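I spent my evening at the Wellwood ward meeting and came home buzzing!

If you missed it, the branch was picking delegates for the regional party conference, and I've never seen that hall so full. There were 58 of us signed in by the time the doors closed (last April we had 13, and two of those left at the break). Prustwood branch sent people over just to watch.

The big argument was over the membership list. Engelbrecht says it has 400 paid-up members, and Jonden wants every name checked before anybody gets a vote at conference. I can see both sides — but I loved that people stood up and argued it out in the open, rule book in hand. One first-timer asked why the list isn't simply posted on the door. Great question! The chair promised an answer in writing.

We voted by paper ballot and the count ran late. I didn't get picked, and I'm still thrilled I put my name in. Next up is the appeals hearing, and I'm going.
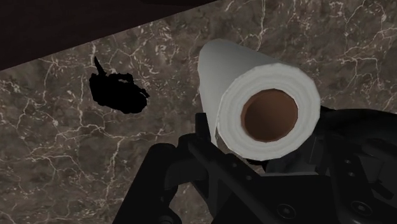 Wellwood Branch Policy and Debate Club

Posted October 5, 2023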